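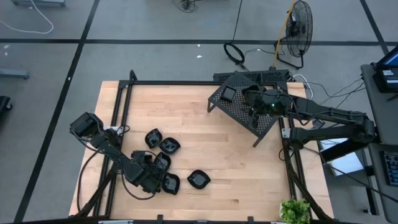 I finally finished my December album! Yes, it's July, and yes, I started it back when there was tinsel all over the house, but the last page went in this morning and I'm so happy with it.

I used the Skukum paper pad for nearly everything (the dark green plaid is my favorite paper ever, I hoarded two sheets of it for the cover) and mixed in leftover Godbridge tags from an old card kit. The tags are a warmer cream than the Skukum cardstock, so I inked the edges of both with brown and now they look like they belong together.

The pocket pages were the most fun. I sewed them shut on three sides with red thread, tucked the journaling inside, and added a little pull tab so you can slide it out. My machine hates glitter paper, so for those I punched the holes first and stitched by hand. It took all evening and I loved it!

For the title page I cut the letters twice and stacked them, which gives a really nice chunky look. Foam squares would work too, but then the album won't close.

Next up is a mini book with 5 envelopes, all in pinks. I've already got the covers cut and I can't wait to start gluing.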